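Search this site Enter keywords Go

Plasard House Users' Group
Minutes of the meeting of 2022-02-11

Present: Radomir Ristić (chair), Valbona Stojanovska, Boris Nikolaidis, Ilir Yordanov. Apologies: Purificación Moya.

1. Tables
The chair reported that the pale wooden tops were to be kept as they are. The quotation from Delić for refinishing was declined.
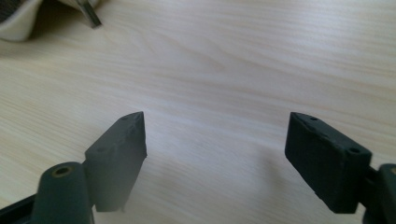

Felt pads for the table legs would be bought at a cost of no more than 80 euros. Action: BN.

2. Small items left on tables
It was agreed that glasses cases, glue sticks and similar articles should be cleared at the close of each session - glue to the stationery drawer, cases to the lost property box at reception. An open case should be closed before it is put away.

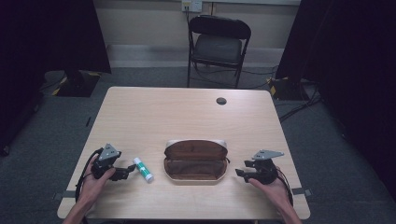 Valbona Stojanovska asked that unclaimed cases be held until April, as two months seemed fair to their owners. Agreed.

3. Any other business
The drawer labels remain outstanding. Action: IY.

Contact us | © Plasard House | Back to top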